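I've had the Gevton hand gripper since May and I love the linkages, they're still nice and smooth! The pads are another story. One is torn and peeling, and there's lint stuck along the ragged bottom. Three stars.
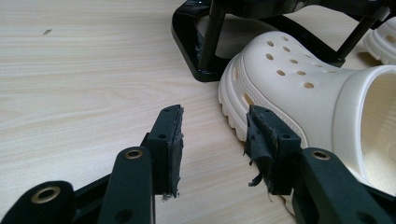

Chinyere Shehu wrote back that her rule is fresh tape every 1000 grasps, logged, whether it looks bad or not.

Fair enough (I was past 2000). The manual should really say so, and a spare set in the box would've been nice too. I'd still buy it again.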